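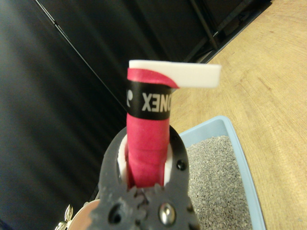
1/ Olness gripper kit, first proper look

Nhyira Dogbe
21/04/2022

Walbridge have been pushing the Olness kit hard since March, so I've paid for a month's hire to see what you get. £62 a week. Thread.

2/ The sales page says it "handles everyday objects with ease". Everyday objects by whose reckoning? I went with a racket handle in red grip tape, YONEX on the collar. Tape is soft and has ridges, so it's a fairer test than the smooth blocks in their brochure.

3/ The fingers are broad and flat, with gear teeth meshing at the base. Decent enough design. But the teeth are out in the open, and I've got a tray of grey granules right next to it. I asked support about grit. They sent me the brochure again.

4/ Holding a handle upright is the easy bit. I want to see a swing, a stop and a put-down before I believe a word about "ease". The Akonov hire unit talked a good game too, and I sent that back after 2 days.

5/ Yayra Mensah asked what it costs to buy. £2732, and the wrist camera mount is extra. For that I'd expect a manual with an index.

6/ Not telling anyone to buy or avoid it yet. If you've run one for longer than a month, what wore out first?

62 likes · 2 shares

More from Nhyira Dogbe
Akonov hire unit: why it went back
Marinescu service plans, the small print
Reading a Walbridge quote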